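1/22/18

Kitchen is still not done. Quick update because people keep asking and I keep typing the same text message.

Started in September. Was supposed to be finished before the holidays, ha. We made Christmas dinner on a hot plate and the toaster oven and it was fine, the potatoes were not fine.

Money so far: I put aside 500 for paint and small stuff and that was gone in 18 days. Then the plumber, 900, for a valve I could not see and still can't. Freya Bainbridge down the street had the same valve go so at least I had company in my misery. She gave me the number for Hanell, the tile people, who actualy call back.

Been staring at kitchens every night. White counter or pale gray, back and forth, back and forth.

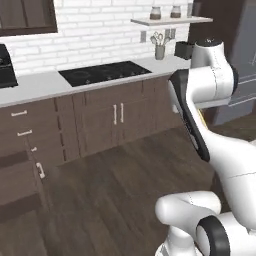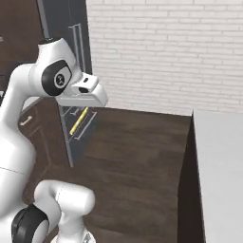
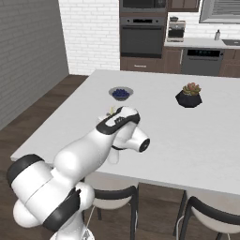
My sister votes gray. My husband votes for whatever gets here first. I had it down to white last week, then spilled coffee on the Hanell sample and left it overnight. So.

Other things — the stove is ordered, the sink is not. Need to measure for the sink again, I wrote 60 on the back of an envelope and have no idea if thats inches or centimeters. Floor guy wants a decision on the hallway too. One thing at a time please.

Dinner tonight was soup again. Red lentil, lots of garlic, lemon at the end. Best thing I've made on the hot plate by far. Will post the recipe when I find the bit of paper.

Ok, kid pickup, gotta run.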